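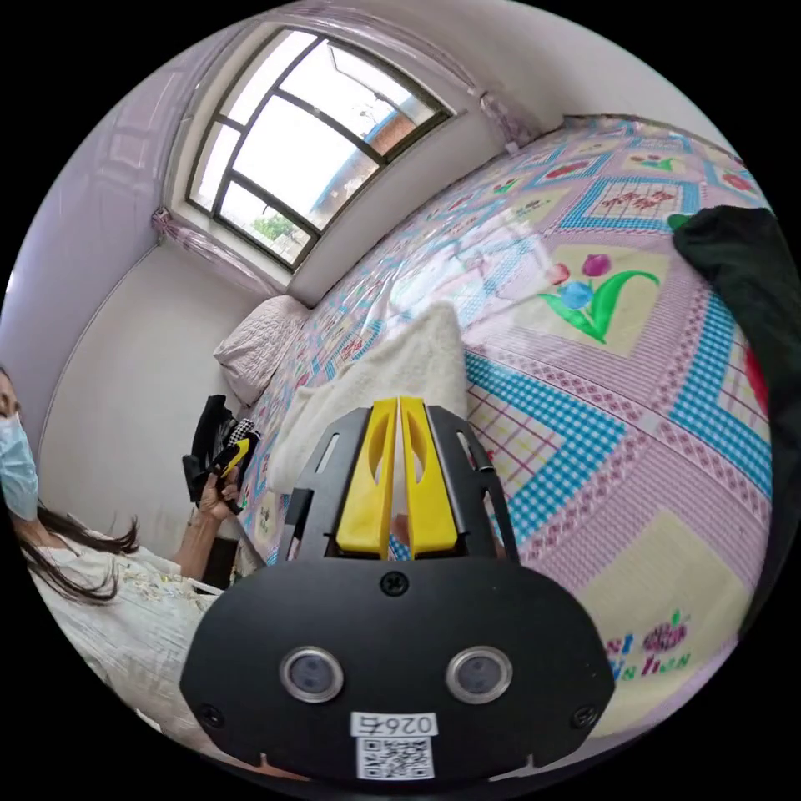 Notebooks > Stindcombe workshop > Dye bench > May

May, 4:40 p.m.
Eusebio Sotomayor

Third go at the Hordiienko brown. The recipe card says walnut hulls, soaked overnight, simmered, cooled, strained. It does not say what to do when the hulls have been in a bucket behind the shed since fall and have developed opinions. I used them anyway. The smell has moved into my coat and seems settled there.

Weights for the record: 681 g dry hulls, 46 g alum for the mordanted half, nothing for the other half. Wool is the coarse two-ply from Plustthorpe, scoured twice. It needed a third scour and I knew it needed a third scour. The rinse water was the color of weak tea before any dye got near it.

Pot on at 9:15. Held just under a simmer until noon, except for the stretch when the burner went out and I was on the phone with Plustthorpe about the missing cones. They say the cones shipped. They said the same in April, in the same tone. I have a reference number now, which I gather is what you get in place of cones.

Results, still damp, so don't hold me to them:

Alum skeins — a warm mid-brown, fairly even, one pale band where I tied the figure eight too tight. I tie it too tight every time. There is a note about this on page 16 of this very notebook, in my handwriting, underlined.

Plain skeins — darker than the alum ones, if anything, and grayer. Walnut doesn't need a mordant and likes to remind you. Handle is a bit harsh. Will try a vinegar rinse on one and leave the other alone.

Iron dip (one small skein, two minutes) — nearly black. Very handsome, and no use at all for the Unus order, who asked for "toast." I have asked Unus what kind of toast. They sent back a paint chip that looks to me like a paper bag.

Compared everything to the paint chip by the north window. The alum skein from the second half hour is closest. Anything left in past one hour goes to shoe leather. So the long simmer on the card is wrong for this order, or our hulls are stronger than whatever Hordiienko was using, or the card was copied out by somebody who had been standing over the pot too long. I can sympathize.

Unus wants 1,410 g finished by the end of the month. On today's showing one pot does a third of that without crowding, so three pots, and the bath gets weaker each time. Better to make up one big bath in the steel drum and split it cold. Whoever borrowed the drum, please bring it back, and please tell me what was in it.

To do:
- rinse again until clear, dry in shade
- snip samples for the light test, half under card, south sill
- wash the long spoon, or admit that it's brown now
- label the iron jar. The masking tape that says "NO" was clear to me at the time
- ring Plustthorpe, have the reference number ready

Saved the spent bath in the white bucket with the lid on. It has one more decent beige in it. Do not pour it down the little sink — see last June.

5:25. Vinegar skein came out a shade redder. Not sure I like it. Hung it up with the others at the far end of the line.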